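Bedroom Walkthrough Checklist – Soft Furnishings, Storage and Air Conditioner

Guest unit 22, Rukik House. Interval: every June and at change of occupant.

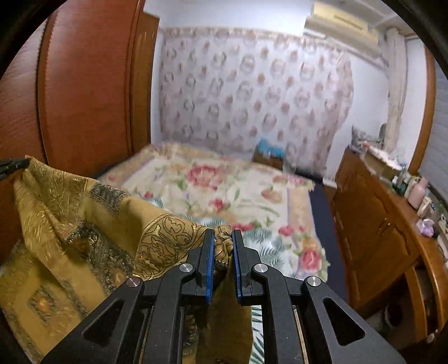 Inspected by Henrique Lobo
Saturday, morning round

Marking: OK, MONITOR, ACTION. Comments are mandatory for the last two.

1. Wardrobe

1.1 Stands plumb, no rocking under hand pressure at shoulder height – OK
1.2 Anchored to wall – ACTION
Upper bracket present, one screw missing. Tall unit beside a walkway, so this goes ahead of everything else on the sheet. Replace with the Olon fixing already in stores.
1.3 Front edge and finish – OK
Rounded front edge, no splinters. Glossy finish intact at hand height.
1.4 Nothing heavy stored on top – OK

2. Loose textiles

2.1 Paisley cloth, gold and olive – MONITOR
Check the ornamental borders for pulled threads and the clipped corner for tearing. Two pulled threads found in a brown band. Cloth must not trail on the floor between the wardrobe and the bed when the room is let.
2.2 Clips – OK
Small black type. Spring tension adequate, no rust marks left on fabric.
2.3 Fiber label legible – ACTION
Label washed out. Treat as delicate until confirmed with Balogun.

3. Bed

3.1 Frame joints and slats – OK
3.2 Quilt, cream with rose print – OK
Seams sound, pale border not frayed. Quilt to clear the floor on all sides.
3.3 Walking clearance, right side – OK
70 cm measured at the narrowest point.
3.4 Box at head of bed – MONITOR
Items placed on top must be stable and clear of bedding. No candles, no chargers left on the box.

4. Floor covering

4.1 Edges flat, no curl – MONITOR
Slight lift at one corner. Navy color makes a raised edge hard to see in low light. Re-tape, then recheck at next round.
4.2 Slip test, dry – OK

5. Curtain and valance

5.1 Rail fixings – OK
3 brackets checked, all tight.
5.2 Hem and lower edge – OK
5.3 Valance secure along full width – OK
5.4 Clearance from air conditioner – MONITOR
Unit is mounted above the right part of the curtain. Fabric must not be drawn into the air path or pushed up against the housing – check with the fan at high speed.

6. Air conditioner

6.1 Wall plate secure – OK
6.2 Horizontal slats clean and undamaged – OK
6.3 Filter – ACTION
Dust loading past the change mark. Giteck to supply.
6.4 Condensate drain – OK

Open actions: 1.2, 2.3, 6.3. Item 1.2 to be closed before the room is released.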